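Patterned Wallpaper Belongs Behind a Workbench
Zoia Hladun, 2020-09-16

I have been hanging paper for a living long enough to have heard the rule many times: pattern goes in the dining room, and any place where work gets done gets plain paint. I think the rule is wrong.

A work corner is where people spend their hours. My own bench faces a damask, and I look at it more than I look at anything in my living room. Small white plastic parts still get picked up and put down there.

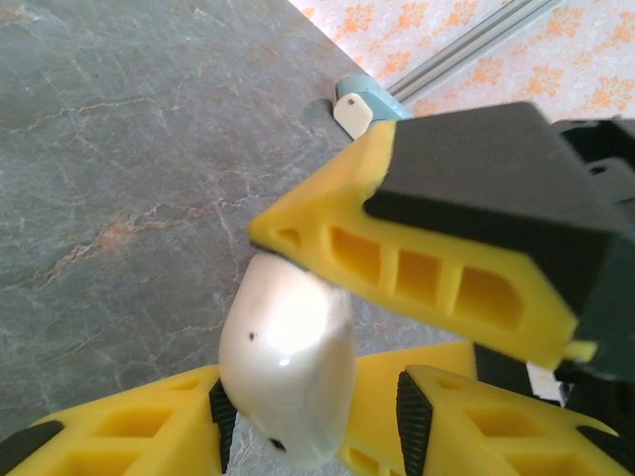 Does a busy pattern make small things harder to find? Only if the pattern is on the surface you work on, so keep it on the walls.

Natanael Prado, who paints shops in Cinville, disagrees with me. He says paper near a bench gets dirty and paint can be washed. He is right about the washing – I have replaced a strip or two myself. But a repeating print hides small marks that flat white shows at once.

The color matters more than the motif. Orange on a pale ground is warm without making the corner dark, and it sits well with gray.

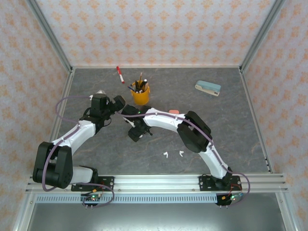 Orange damask on three sides, with a gray marble-pattern top.

I would not put a large print in a narrow hallway. Behind a bench I would use it again, and I would buy an extra roll from the same batch.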